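Section 3: Adding a Thriller to Your Olia Reader

Before you start, charge the reader and connect it to your home network. The steps use Dukham, the spy novel by Liviu Mihăilă, as the book being added.

1. From the Home page, tap Store, then Thrillers.

2. Type the title or the author's name. Accents are optional, so "Mihaila" works too.

3. Check the edition. The Panano edition runs to 564 pages and includes the author's notes. The Yeh edition has the novel only. 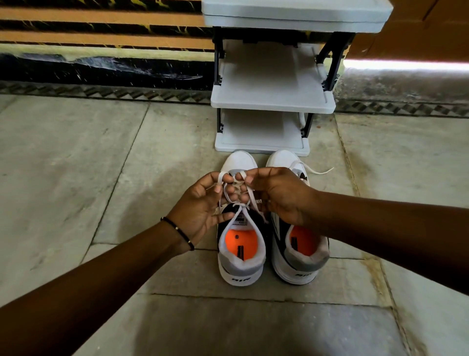
4. Tap Get. The book moves to your shelf when the download is complete.

Note: If the cover stays gray, tap it once to restart the download.

5. Open the book and set the text size. There are 7 sizes. Size 3 is the default.

Caution: Do not turn the reader off during a download. A partial file has to be deleted and fetched again.

Setting chapter alerts

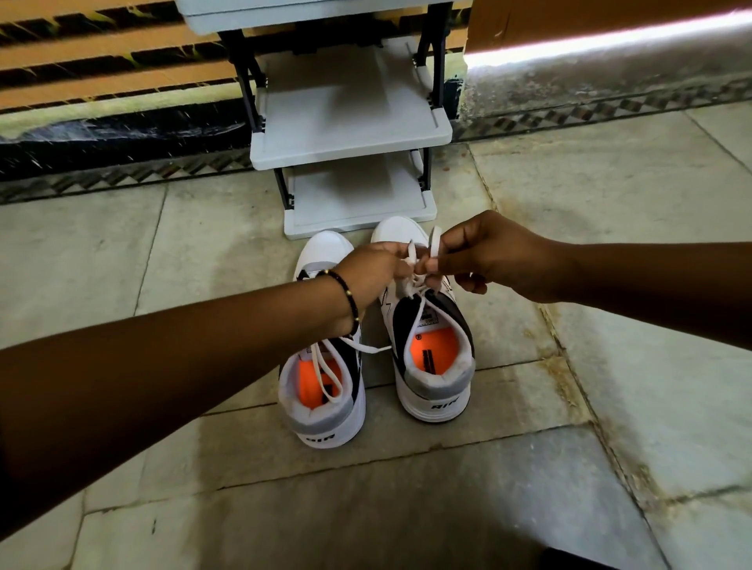
Chapter alerts tell you how many pages are left before the next break. Open the book, tap the top of the page, and choose Alerts. Set the alert to 2 pages if you read in short sittings - before work, say, with time for a last page and then both hands on your shoelaces, making the loops of the bow. The alert shows as a small line of text and makes no sound.

To turn alerts off, choose Alerts again and tap None. Your place in the book is kept.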